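Print this article
E-mail to a friend

One Cloth for Everything?

Dirceu Figueiredo has 155 microfiber towels in his shop and wants me to believe that the color matters.

"Blue for glass, always," he says. "If a blue one touches a stove, it stays with the stoves forever."

I ask if the cloth knows what color it is. He doesn't laugh. He has cleaned rental apartments for 15 years, the last few under the name Kustby, and he has heard it before. "The cloth doesn't know. The new guy knows."

Fair enough. I was less ready to accept the drying rule. At Kustby every towel goes over a rack after the wash and never into a dryer. Figueiredo says heat ruins the pile. I told him that my own towels have been through a hot dryer for years and still pick up a spill.

"A spill, sure," he says. "Try a mirror."

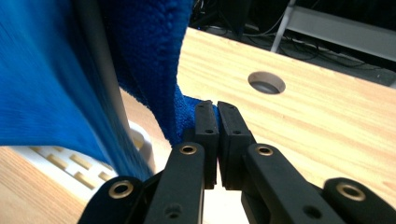
His partner, Ayman El Fassi, is easier to argue with. He buys the supplies and admits that most of the claims on the package can't be checked by anyone with a regular job. One supplier promised him 1000 washes per towel. "Who counted?" he says. "We throw them out when they start pushing the dirt around. Maybe that's 50 washes. I don't keep a diary."

He also thinks fabric softener is a bigger problem than heat, and the two men have plainly had this discussion before. Figueiredo calls it "the same problem." El Fassi shrugs and says it's cheaper to skip both.

I went home and hung mine over the shower rod. The mirror still has streaks, though I may have used the stove towel.

Contact us | © December 2025 | Back to top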